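The November catch-up, a bit late as usual

11/20/23

Hi everyone! I know, I know, I said I'd get the monthly catch-up post going on the first and then three weeks went by. The kettle's on now, so pull up a chair and tell me what you've been up to.

Pictures first, then the news.
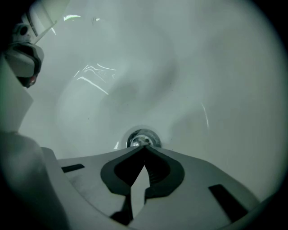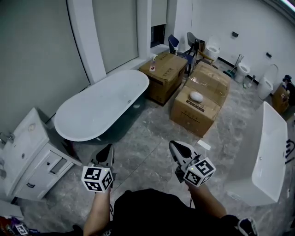
What's been going on with me

Mostly the forum, to be truthful. Those of you who came over here from the old Brevberg boards will remember the birthday thread, the one where you posted your day and everybody piled in with cake pictures. It had 144 pages when the boards went read-only in March, and I have been copying the best bits out of it by hand in the evenings. It's slow going (I keep stopping to read) but I've found some gems. Did you know we once spent 6 pages arguing about whether soup counts as a drink? I came down on the wrong side of that one and I'm sticking to it.

Hatem Benmoussa has been helping me with the member list, and he's much better at it than I am. We had two people called Juniper and for years I thought they were the same very busy woman. Sorry, Junipers! We now have 106 names matched up between the old place and the new one. If yours isn't showing, send me a message with your old screen name and the color of your old badge if you remember it.

The badges

A few of you asked whether the old badges would come across. Yes and no. The Flutimine badge (the little purple flute, for anyone who posted a song of the week) is back, and it'll show up next to your name the next time you log in. The seasonal ones are harder because the picture files were tiny and look awful blown up. I've been redrawing them and so far I've done the acorn and the snowman. The snowman looks a little worried. I may leave him like that.

If anyone here can draw, please shout. I'm not proud.

The card swap

Sign-ups for the holiday card swap are open in the usual topic. Same rules as last time — one card out, one card in, handmade or store-bought, no glitter please (I'm still finding last year's in the rug). If you're mailing overseas, get it in the mail early. Mine to the Lazarević household got there after New Year's and they were very sweet about it, but still.

You can also ask for a partner who doesn't mind a long letter. I always tick that box. Last year I got 2 whole sheets, both sides, about a trip to see an aunt and a very bad ferry, and I've read it more times than I'd like to admit.

Game night

We tried Itance as our new chat room for game night and I think it's a keeper. There were around a dozen of us at the busiest point, and the word chain game ran so long that I had to go to bed in the middle of it. I woke up to find it had got from "marmalade" to "submarine" without me. The room stays open all the time now, so pop in whenever you like, even if it's only to say good morning.

One small thing — please use the same name there that you use here. I spent half the evening chatting away with somebody called "Potato" before I worked out that I've known her for nine years.

Your turn

So what's new with you? New pets, old pets, what you're reading, what you burned for dinner, I want all of it. New folks, you're very welcome to jump straight in and you don't have to introduce yourself properly first. I'll be in and out of the comments all week, between snowmen.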